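Convocatoria de figuración y papeles pequeños para el largometraje Vistorholm

La productora Ondance busca intérpretes para Vistorholm, película de suspense que dirige Selma Popescu y que se rueda durante el mes de abril. La acción transcurre en una estación balnearia fuera de temporada, en la que los empleados del hotel empiezan a desaparecer uno tras otro. Los papeles protagonistas ya están asignados y no entran en esta convocatoria.

Perfiles que se buscan

Recepcionista de noche. Mujer de entre 35 y 50 años, con dos escenas de diálogo. Se valora experiencia previa ante la cámara.

Camareros y personal de cocina. Hombres y mujeres mayores de edad, sin texto. Tres de ellos repiten en la escena del comedor, que exige disponibilidad durante varias jornadas.

Huésped del piso superior. Hombre de más de 60 años, delgado, con una escena de diálogo y otra sin él. Tiene que poder subir escaleras con una maleta cargada.

Figuración general. Clientes del hotel, viajeros y vecinos. No se pide experiencia.

Condiciones

Las jornadas son de 8 horas, comida incluida, y parte del rodaje es nocturno. La figuración cobra por jornada según tarifa, con alta en la Seguridad Social. El papel de la recepcionista se paga a 1260 euros brutos por el conjunto de sus sesiones; el del huésped, a 800 euros brutos. Las pruebas de vestuario se convocan aparte y se abonan como media jornada.

El transporte sale del punto de encuentro que se comunique a cada persona la víspera. Quien prefiera ir en su propio coche debe avisar antes – el aparcamiento del hotel queda reservado para los camiones de material.
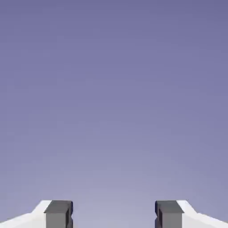

Nermina Todorova pregunta si pueden presentarse personas que ya hicieron figuración en Petek, la película anterior de la directora, y si hay que mandar otra vez las fotografías. Sí pueden presentarse. Las fotografías tienen que ser nuevas, porque las de entonces no se conservan.

Cómo presentarse

Hay que rellenar el formulario de la página de Ondance y adjuntar dos fotografías recientes sin filtros, una de cara y otra de cuerpo entero. Indiquen estatura, talla de ropa y de calzado, y si tienen tatuajes visibles. Para los papeles con texto se pide además un vídeo de presentación de un minuto como máximo, grabado en horizontal. No hace falta interpretar nada.

El plazo termina el 6 de marzo de 2022. Arben Dumitrescu, director de reparto, llamará a las personas preseleccionadas para una prueba presencial – el resto recibirá respuesta por correo. No se atienden consultas por teléfono sobre el estado de las candidaturas.

Las personas elegidas firmarán la cesión de imagen y un compromiso de confidencialidad sobre el guion. No se permite hacer fotos ni grabar con el móvil en el lugar de rodaje.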